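Segmenting head-camera clips of hanging objects – where does the grasp phase end?
Irkix student robotics forum > Data and labeling
Posted by Archana Sengar, Mar 10, 2019

Our club is building a small training set for a two-arm manipulation project. Members record everyday handling tasks from head height and we label each clip by phase: reach, grasp, lift, transfer, release. We have 400 clips so far and 300 are labeled. Table-top objects gave us little trouble. The problem is the set we shot in a gym, where the object hangs from a hook and both hands are on it.

With a mug, the grasp phase ends when the bottom leaves the table, and two labelers will agree to within a few frames. A hanging belt has no such event. One hand can be carrying weight while the other only steadies the leather, and the buckle can slide along the hook before it clears. Our labelers disagree by up to 2 seconds on these clips, and the phase classifier does badly on exactly the same ones.
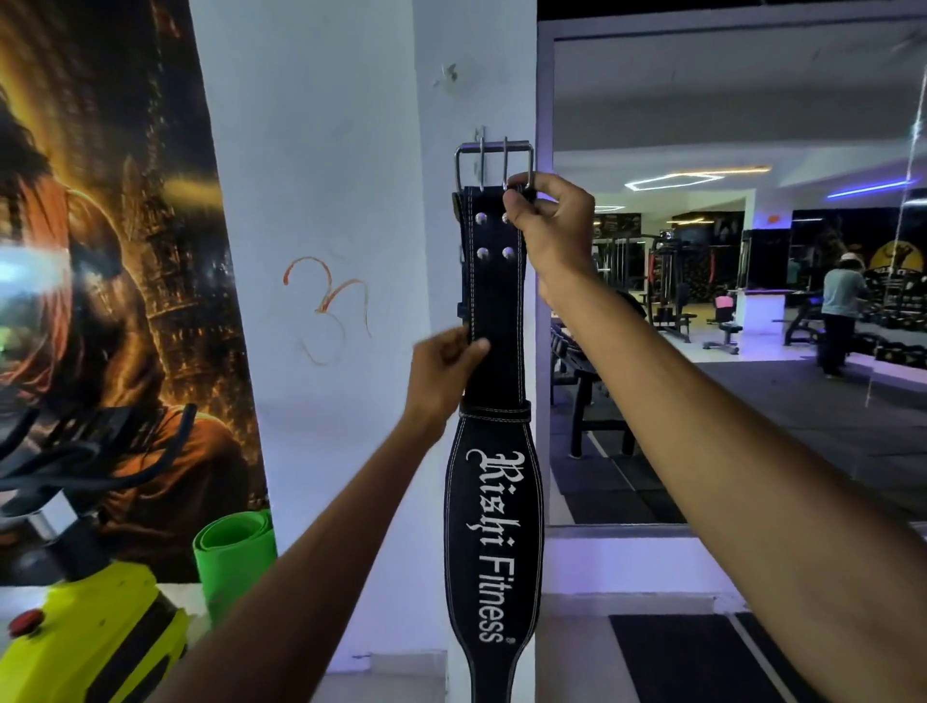 Belt on the wall hook, right hand below the buckle, left hand at the middle section.

One labeler called this frame grasp and the other called it lift. The label tool is Jorkum, default settings, single track per clip. Should I add a new phase, or is there a standard rule for the boundary? I would prefer not to relabel all 300.

Lewis Cruickshank
Use one track per hand. A single track forces the labeler to choose which hand matters, and that is most of your disagreement. In Jorkum you duplicate the track, rename the copies L and R, and lock the time base so they scroll together. Existing labels can be copied to both tracks, so the table-top clips only need a quick check.

For the boundary, define it on the support and ignore the hands. Grasp ends at the first frame where the contact point between object and hook moves and does not come back. With your belt, that means the labeler watches the buckle and the hook. Step backward from the frame where the object is clearly free until the contact point stops changing. Working backward gave us much better agreement than working forward, because people anticipate the lift when they play the clip in order.

If fingers cover the contact point, mark the boundary as uncertain and give it a range. Don't let anyone guess a single frame. We dropped uncertain ranges from the training loss and kept them in evaluation with a tolerance.

Bogumił Borkowska
just add an "unhook" phase, we did that in November and it was fine

Vojtěch Kováčik
I would be careful with an extra phase. Check how many hanging clips you have first. If the class is rare, the classifier will mostly ignore it and your confusion matrix will look worse than it does now. Lewis's rule works without a new class.

Two more points. Mirrors: there is a large one right next to the pillar in your picture. If you run a hand or person detector as a pre-step, look at its output on these clips before blaming the labels. Ours (Kratochvíl project, similar setup) picked up reflected people and shifted the crop. A fixed mask over the mirror is no use with a moving head, so we filtered on forearms that enter from the bottom of the image.

Second, have both labelers redo 3 of the belt clips under the new rule before you touch the rest. If they still differ by more than a few frames, the wording of the rule is the problem and you should fix that first.

Archana Sengar
Thanks. Split the tracks today and wrote the contact-point rule into the guide. Will try the small batch with both labelers and post the agreement numbers in this thread.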